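Search the gallery
Search
Enter keyword

Stone and Tile Surfaces at the Jaltby Showroom

The Jaltby showroom keeps samples, offcuts and full pieces on two floors, and most of them never make it into the printed catalog. The notes on this page cover the surfaces customers ask for most often, with a line or two on color, wear and where each one tends to get used. There are 64 surfaces on display at the moment. Small samples can be borrowed for up to two weeks. Large pieces stay in the building, but you are welcome to bring cabinet doors, paint cards or flooring and set them down next to anything you like.

Ground floor

Brolleo White
A plain white quartz with a very fine grain. It goes with nearly everything and is the easiest surface we stock for matching a second piece later on. Mostly used for kitchens and laundry rooms.

Brolleo Oat
The same material in a warmer shade. Under daylight it looks close to cream, and under a yellow bulb it looks darker than people expect. Take a sample home before ordering.

Chu Slate
Dark gray with a split face. Sold for hearths and entry floors. It comes in random lengths, so the layout has to be worked out on site. Seal it once before grouting and once after.

Chu Slate, honed
The smooth version. Shows fingerprints when new, less so after the first year. We have used it for two window seats and a good many bathroom shelves.

Terrazzo offcuts
Leftover pieces from larger jobs, sold by the piece from the rack near the stairs. Sizes vary. Most are big enough for a side table or a plant stand, and we can round the corners for a small charge.

Munent Limestone
Pale and soft, with the odd shell in it. Not a good choice next to a stove, but it does well on walls and around baths. Lemon juice and vinegar will mark it, sealed or not.

Upper floor

The upper floor is for stone with strong veining. No two slabs match, so we ask customers to choose the slab itself and sign the tape on the back. Plan on an hour. Mornings are better for looking at color - the windows face east and the light is gone by two.

Green quartzite
Hard, cold to the touch and heavy. A kitchen island in this stone needs a cabinet base that has been checked first. Our fitters will do that at the measuring visit.

Black granite, leathered
Low sheen and a slight texture under the hand. Crumbs disappear on it, which some people like and some do not.

Cream marble, book-matched pair
Two slabs cut one after the other and opened like a book. Sold only as a pair, usually for a fireplace wall. The deposit is $2,000, and the pair is held for two months.

Gray stone with gold vein
Cool gray, pale green and chalky white, with a jagged ochre-gold vein that branches and turns toward one corner. Thin white lines run inside the gold. 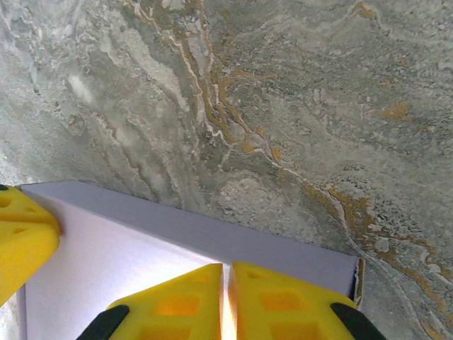 Borrowing samples

Samples are kept in labeled drawers at the front desk. Write the drawer number in the book when you take one and cross it out when it comes back. Four samples at a time is the limit in spring, when kitchens are busy. In November and through the winter you can take six.

Please wipe samples with a damp cloth only. Oil and wax change the color, and the next person will be looking at the wrong shade.

Slabs on the upper floor change often. If you have seen one you want, call the desk before making the trip and give the name on the tag.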